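溶胀率测出来总是不稳定，求有经验的朋友指点

版块：高分子与软物质 > 水凝胶

凝胶小白菜（楼主）
大家好，潜水很久，第一次发主题帖。课题组刚开始做四臂PEG水凝胶，我负责溶胀那一块。之前一直做合成，第一次自己打出透明的凝胶圆片时真的高兴坏了，举着对光看了半天！
不过测溶胀就没那么顺利。同一批预聚液，同一个模具，泡在PBS里，平衡溶胀率每次都对不上，有时候第二天还在涨，有时候当晚就不动了。做法如下：
预聚液浓度100 g/L，两个组分等体积混合，室温静置过夜，脱模后直接称重当初始质量，然后泡进缓冲液，隔段时间捞出来用滤纸吸一下表面再称。
原料是Kemden的，缓冲液自己配，pH 7.4。
想问问大家，问题最可能出在哪一步？

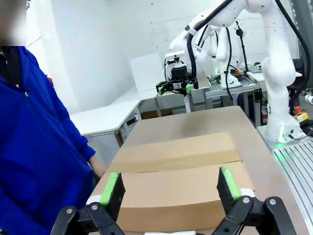 另外初始质量到底应该取刚脱模的，还是冻干以后的？我看文献两种都有，数值差得很远，组会上被问住了。

软物质搬砖工（2楼）
欢迎欢迎！这个坑我熟，先说最可疑的：滤纸吸水。小圆片表面积大、体积小，吸得轻一点重一点，误差就全进去了。我现在固定动作：一面贴两秒，翻过来再贴两秒，谁来做都按这个节奏，数据一下子好看很多。
第二个问题，两种都对，看你想回答什么。比干重是质量溶胀比，比制备态是相对溶胀度。做植入方向的话，我个人更喜欢后者，体内会不会撑大别的组织，看的就是它。

盐析少女（3楼）
同意楼上第一条，第二条保留意见。只报相对制备态的数字，别人没法跟自己的体系比，审稿人八成还是会让你补干重。反正冻干又不费人工，干脆两个都测，正文放一个，SI放一个。
还有，楼主的缓冲液换不换？不换的话，未反应的链会溶出来，质量一边吸水一边损失，曲线当然怪怪的。

凝胶小白菜（楼主）
啊，没有换过……我一直泡在同一个小瓶里。瓶子也小，凝胶涨起来快贴着壁了。

盐析少女（4楼）
那就先改这个！液体体积给足，我一般是凝胶体积的200倍，每天换一次。贴壁也不行，扩散面不对称，圆片会翘边。

Yao湖边的移液枪（5楼）
200倍有点夸张了吧，哈哈。我用的比这少很多，只要勤换，平衡值一样的。贵的缓冲液经不起这么泡。不过换液这件事我举双手赞成。
我想补充混合均匀度。四臂PEG那种端基互补的体系，pH 7.4下如果两端是胺和活化酯，凝胶化快得很，你还没吹打匀它就开始变稠了。结果就是一块凝胶里有的地方网络密，有的地方疏。楼主凝胶化时间大概多久？

凝胶小白菜（楼主）
就是胺和NHS酯！大概不到一分钟，枪头经常堵。我还以为快是好事，当时特别得意，哈哈哈。

Yao湖边的移液枪（6楼）
破案了一半！把两个组分的缓冲液分开配，NHS酯那边用偏酸一点的，胺那边用磷酸盐，调离子强度和pH让凝胶化慢下来，留出混匀和赶气泡的时间。我第一次把时间拉长之后，做出来的压缩曲线几乎重叠在一起，激动得在实验室转圈。
还有NHS酯会水解，溶好了马上用，千万别上午溶好下午才混。

软物质搬砖工（7楼）
对对对，水解这个太关键了。我见过有人周四溶好一管放冰箱，下周接着用，然后怀疑是模量仪坏了。
楼主记得两边端基的摩尔比也要核一下，供应商给的官能化率每个批号不一样，按标称值算会偏。有条件自己打个核磁。

弱弱问一句温度（8楼）
插个嘴，你们泡的时候控温吗？PEG随温度升高会收一点的，25度和37度平衡值不一样。我们组冬天窗边那排瓶子永远跟里面那排对不上，后来全塞进恒温箱才好。

盐析少女（9楼）
好问题，必须控温。面向医用就直接37度，省得以后重测。

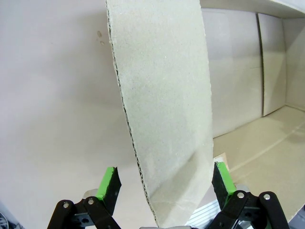 顺便说一下我对“不溶胀凝胶”的看法，最近好多人一上来就追求这个。加温敏链段把膨胀压回去，思路很漂亮，我每次看这类文章都很兴奋，但前提是基础网络得均匀。网络本身乱七八糟，加什么链段都只是把误差盖住。楼主先把最朴素的那版做稳，再玩花样。

Irkell夜班（10楼）
我不太同意“先做稳再玩”。我当年就是两条线一起做的，温敏那一版反而让我看清楚了对照组的问题：升温以后有的样品收得匀，有的直接弯了，一眼就知道哪块没混好。拿来当诊断手段特别好用，又不贵。

盐析少女（11楼）
弯不一定是没混好，也可能是脱模时上下表面接触的东西不一样，或者升温太快，表皮先收了。拿这个当判据，新手容易误判。

Irkell夜班（12楼）
升温太快这点我认，我是慢慢升的，忘了写。脱模那条我保留，我用的是两面一样的硅胶垫。总之建议楼主至少留几片试一下，挺好玩的！

软物质搬砖工（13楼）
你俩别吵，都说得挺好的，我都记下来了。
楼主还可以看看分子量。你用多大的？

凝胶小白菜（楼主）
总分子量是20k，师兄留下的。柜子里还有一瓶臂更短的，标签写着每臂2000，还没开封。

软物质搬砖工（13楼回复）
臂短的网孔小，溶胀会低一些，可以拿来做对比。但是浓度别照搬，低于交叠浓度太多的话，成环和悬挂链会变多，凝胶软塌塌的，捞都捞不起来。

Lekau小水池（14楼）
捞不起来的话别用镊子，用那种带孔的小勺，或者干脆放在细胞筛网里泡，称的时候连网一起拎出来。我们改用筛网以后，碎片率低了好多，推荐！
就是网上会挂水，要拿空网做空白。

Yao湖边的移液枪（15楼）
空网挂的水每次都不一样，我试过，误差比滤纸还大……不如拍照量直径，算体积溶胀。圆片规整的话，直径比三次方就行，全程不用碰样品。

Lekau小水池（16楼）
前提是各向同性，而且透明凝胶在水里边缘特别难找，我眼睛都看花了。

Yao湖边的移液枪（17楼）
垫一张黑纸，侧面打光，边缘就出来了。或者预聚液里加一丁点不参与反应的染料，不过染料会慢慢跑掉，头几个时间点要抓紧。

凝胶小白菜（楼主）
天哪，一晚上这么多回复，太感谢大家了！我整理了一下准备这么改：两边缓冲液分开配，把凝胶化放慢；NHS酯现溶现用；37度恒温；大瓶子，每天换液；称重和拍照一起做，干重也补上。温敏那版我先留几片偷偷试。
还有个小问题，PBS里要不要加叠氮化钠防长菌？有一瓶放久了好像有点浑。

盐析少女（18楼）
纯测溶胀可以加一点点，后面要接细胞的那批千万别加，改成过滤除菌就好。浑的那瓶扔了重来，别心疼。

弱弱问一句温度（19楼）
叠氮化钠别倒进酸性废液里啊，单独收。

凝胶小白菜（楼主）
收到！新一批的预聚液明天就配，测完平衡值回来贴曲线。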